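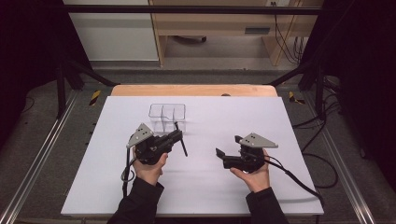 Ticket 600: Bench light flickers and drops out

Opened by: Nesrin Akyol
Site: Flevstead workshop
Status: Closed
Date opened: January 15, 2019

Problem
The Keltov LED panel over bench 2 flickers for a few minutes after it is switched on, then goes dark. It comes back if left off over lunch. The other panels are fine. Colour looks normal while it is lit.

Log

1. Swapped the tube starter - then realised this model doesn't have one. No change, obviously.

2. Moved the panel to the circuit for bench 11. Same fault, so the wall switch and wiring are ruled out.

3. Checked the dimmer setting. It was at the lowest position. Set to full and the flicker was less but the panel still cut out.

4. Serpil Akyol opened the driver housing with the power isolated at the board. One capacitor was bulging at the top. The driver is a Praltex unit fitted last September.

5. Ordered a replacement driver from Ramanauskas. They had one in the grey housing only. Fits the same bracket.

6. New driver installed. Panel left on for 72 hours with no flicker and no dropouts.

Notes
Old driver is in the e-waste bin. The panel on bench 4 has a driver from the same batch - please open a new ticket if it starts doing this. The dimmer is to stay at full until then.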